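Usbridge publishes upkeep routine for hand-held grippers, and says what it will not fix

July 27, 2024

Usbridge, the service workshop that looks after hand-held grippers for cloth-handling work, today released the routine it uses to set up and maintain a pair of them. The routine is free to copy. It is also shorter than the one it replaces, which ran to 30 pages and was, by the workshop's own reckoning, mostly read once.

The company makes no large claims for it. A gripper that has been checked properly will hold a bedsheet or a pillowcase about as well as its pads allow. It will not make a tired operator careful, and it will not rescue recordings made with a loose finger.

"We get asked for a maintenance plan that guarantees good data," said Yatziri Serrano, who runs the Usbridge bench. "I don't believe in one. What I can offer is a plan that catches a slack screw before you've spent an afternoon with it."

Much of the routine concerns the pull test. The operator takes a grip in each hand, closes both jaws on opposite ends of a piece of cloth and draws it tight over a made-up bed. The cloth should stay where it was put. If it creeps out on one side, that side goes back to the bench and the other is left alone. Usbridge asks for soft woven cloth in this test because stiff cloth flatters a worn pad.

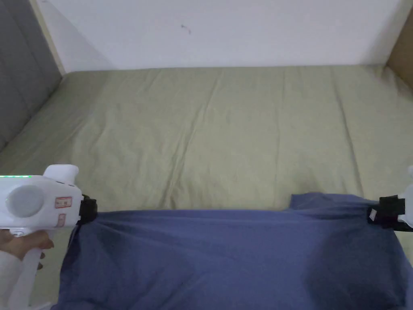 Yareli Contreras remains unconvinced and asked for that to be said here. In her view a pull by hand tells you as much about the person pulling as about the jaws, and two people testing the same pair will come back with two answers. She would prefer a hanging weight and a clock.

Usbridge has some sympathy with this. A hanging weight was tried in December and gave tidy figures, but jaws that passed it still let go of cloth when pulled at a slant, as cloth on a bed nearly always is. The hand pull stays in for now. The weight may come back next to it if anyone can show that it finds faults the hand pull misses.

The rest of the routine deals with the fingers and their fixings. Each curved finger turns at a round hub, and the hub gets a wipe with a dry cloth before anything is tightened. Lint works its way in there and can feel very much like a stiff joint. The workshop looked back over 80 repair tickets marked "finger sticking" and found that 30 of them needed cleaning and nothing more. Several of those had already been given new parts elsewhere, at the owner's cost.

Screws come next, starting at the tips of the fingers and ending with the side brackets. They should be snug. Usbridge does not supply a torque figure and is doubtful of the ones in circulation, which tend to assume a fresh thread. A screw that has worked loose twice is replaced – thread glue is not accepted as a repair under the workshop's terms.

Last, the two fingers are closed slowly with nothing between them. They should meet without one pushing the other aside. The operator then goes back to the bed and picks up a small crumpled piece of cloth from the sheet, which is harder for a poorly set pair than lifting a flat edge.
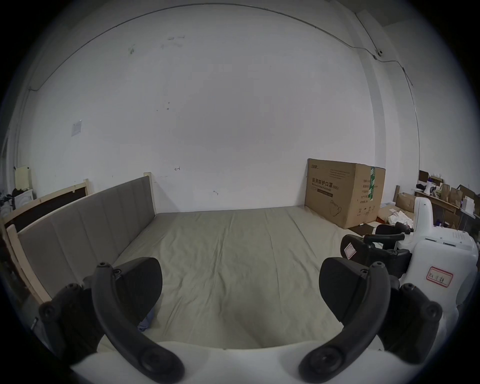 What the routine leaves out

There is no section on software. Usbridge does not repair it and would sooner say so than print a page of guesses. Nor is there a fixed date for changing pads. The old document called for new ones every 8 weeks, a figure that Serrano says was inherited and that she could find no grounds for. Pads are now changed when they fail the pull test.

The workshop also declines to approve third-party pads in advance, including the Lelon and Yeo types it is asked about most. Owners are welcome to fit them and run the same checks.

Trial and availability

The routine was tried on 6 pairs at the Drunaleo site before release. Five passed at the first attempt after cleaning and tightening. The sixth is still on the bench, and the cause has not been found.

Printed copies can be collected from the Usbridge service counter. Corrections are welcome, particularly from people who have followed the steps and still had cloth slip.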